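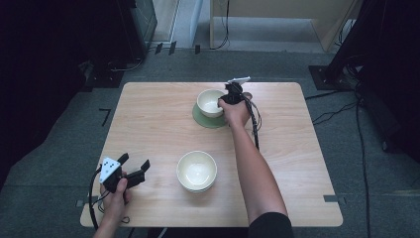

Uma carteira reequilibrada todos os meses paga mais à corretora do que ao dono, responde Enda Mac an tSaoi quando lhe perguntamos com que frequência convém mexer nos pesos de ações e obrigações. A resposta vem depressa e é repetida, por outras palavras, várias vezes ao longo da conversa.

O pretexto para a entrevista é o guia que publicou pela Gilmartin, um volume curto sobre reequilíbrio de carteiras para quem investe por conta própria. O livro tem poucas fórmulas e muitos extratos comentados. O primeiro é do próprio autor. Ao longo de 11 anos, Mac an tSaoi guardou as notas de execução de todas as ordens que deu e, quando as somou, chegou a 1.942 euros em comissões e diferenças entre preço de compra e de venda, só em operações feitas para repor percentagens.

"Eu sabia que tinha pago alguma coisa. Não fazia ideia de quanto, e trabalhava na área", conta. "Metade daquelas ordens corrigia desvios tão pequenos que o mercado os teria desfeito na semana seguinte. Ou agravado, tanto faz. O risco da carteira era praticamente o mesmo antes e depois."

A regra que defende agora é simples. Olha para a carteira uma vez por ano, em março, e só intervém se alguma das classes de ativos estiver a mais de 5 pontos percentuais do peso definido. Se uma carteira pensada para ter sessenta por cento em ações estiver com sessenta e três, fica como está. Se estiver com sessenta e sete, vende-se a parte em excesso e compra-se o que falta.

Porquê março? "Podia ser outro mês qualquer. Escolhi março há muito tempo, quando já tinha recebido os resumos anuais das contas e tinha os papéis todos em cima da secretária. Mantive. O que interessa é que a data esteja marcada antes de sabermos como correu o ano."

Perguntamos se um limite desses não deixa o investidor exposto numa queda rápida. Mac an tSaoi admite que sim, em parte. Uma descida forte em maio pode ficar por aproveitar até ao ano seguinte, e quem tiver disciplina para comprar a meio dela ficará provavelmente melhor. A experiência dele com leitores e antigos clientes é que essa disciplina é rara. "As pessoas dizem-me que vão comprar quando cair. Depois cai e telefonam-me a perguntar se devem vender."

Boa parte do guia é dedicada às entregas regulares, que considera a forma mais barata de manter os pesos no sítio. Quem põe 100 euros por mês na carteira pode dirigir cada entrega para a classe que ficou para trás, sem vender nada e sem gerar mais-valias tributáveis. Numa carteira pequena, isso chega quase sempre. Numa carteira grande, a entrega mensal pesa pouco e acaba por ser preciso vender.

O autor dá o exemplo da sua própria conta na Fevley, onde tem um fundo de ações globais e um fundo de obrigações da Gonument. Durante os primeiros anos não vendeu uma única unidade com o objetivo de reequilibrar. As entregas iam para um lado ou para o outro, conforme o que estivesse abaixo do peso, e o cálculo era feito numa folha de papel. "Ainda faço assim. Há uma folha de cálculo no livro porque a editora pediu, e funciona, mas são duas divisões e uma subtração."

Sobre as ferramentas automáticas é mais reservado. Experimentou a Roleo, uma aplicação que acompanha a carteira e sugere ordens quando os pesos se afastam do alvo, e diz que o cálculo estava certo. O problema, na opinião dele, era o limite predefinido, demasiado apertado, e os avisos no telefone. "Podia mudar-se o limite nas definições, e eu mudei. Os avisos também se desligam. No fim, fiquei com uma aplicação que me dizia uma vez por ano aquilo que eu já tinha na folha."

E os impostos? O guia trata do assunto num capítulo separado, e Mac an tSaoi pede cautela aos leitores portugueses, já que os exemplos foram escritos a pensar noutro regime fiscal. O princípio geral mantém-se: uma venda com ganho costuma ter imposto associado, e esse custo deve entrar nas contas antes de se dar a ordem. Em caso de dúvida, recomenda falar com um contabilista. Conta que ele próprio o fez na única venda grande que teve de declarar, e que a consulta lhe custou menos do que a multa que provavelmente apanharia se preenchesse mal o anexo.

Há um ponto em que mudou de opinião depois de entregar o manuscrito. Na primeira versão, aconselhava a repor os pesos exatos sempre que se ultrapassasse o limite. Hoje contenta-se com meio caminho, isto é, trazer os sessenta e sete por cento para perto de sessenta e três. A ordem é mais pequena, o imposto também, e o desvio que sobra vai sendo corrigido pelas entregas. A alteração ficará para uma segunda edição, se houver.

Quanto à escolha dos pesos iniciais, prefere não dar números. "Perguntam-me sempre se deve ser sessenta ou setenta. Depende do emprego, da casa, de haver filhos, de a pessoa dormir mal. Eu uso sessenta nos exemplos porque é um número que toda a gente reconhece."

O guia está à venda em inglês. A tradução portuguesa ainda não tem data, e o autor diz que está a rever o capítulo dos impostos com a Gilmartin antes de autorizar outras línguas.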